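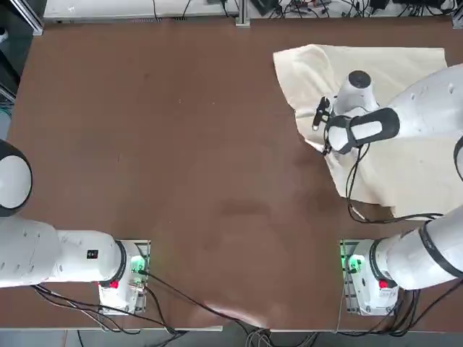

Dish towel

A dish towel (also tea towel, kitchen towel or drying cloth) is a piece of absorbent fabric used in the kitchen, mainly for drying plates, glasses and cutlery after washing. It is one of the most useful textiles in any home, and one of the most varied. The same square or rectangle of cloth will cover rising dough, line a bread basket, wrap a wet head of lettuce or keep a mixing bowl from sliding across the counter.

Materials

Linen is the classic choice, and it's easy to see why people love it. Flax fibers take up water quickly, dry fast and leave very little lint, so a good linen towel gives glassware a wonderful shine. New linen can feel stiff and may even seem to push water around the plate, but it softens with every wash and often gets better for years.

Cotton is cheaper and far more common. Flat-woven cotton works well for general drying, while looped terry cloth soaks up more water and leaves more fuzz behind. Waffle weave sits between the two: its raised grid gives the cloth extra surface and lets air through, so it dries quickly on the hook. Blends of linen and cotton, usually sold as "union" cloth, are a fine compromise and a favorite with printers, who like the smooth face.

Weaves and patterns

Plain weave and twill are the usual structures. Stripes and checks were long woven in with dyed yarn, most often red or blue on a white or natural ground, and in large kitchens the color of the stripe could show which towels were for glass and which for pots. Huckaback, with its small floating threads, is a lovely old weave that deserves to be better known. It is thick, thirsty and pleasant to hold.

Printed towels opened up a whole new world of maps, recipes, calendars and souvenir views. Many are too handsome to use and end up framed on a wall.

The Bilis towels

The weaving town of Bilis is known among collectors for its heavy cream towels with a narrow border at each end. The best of them came from the Courtois mill, which gave each pattern a number. Pattern 1007, a broken twill with 2 border stripes, is the most sought after. Viorica Golob's survey of the mill's sample books lists 14 border designs and includes beautiful drawings of each one. Hafþór Østergaard has since rewoven several of them on a hand loom, using the original thread counts.

Care

New towels should be washed before first use to remove the finish left from manufacturing. Fabric softener coats the fibers and makes them less absorbent, so it is best left out. White and natural cotton or linen can be washed hot, while printed cloth keeps its color longer in warm water. Linen is easiest to iron when still slightly damp.

See also

Dishcloth
Huckaback
Napkin
Terry cloth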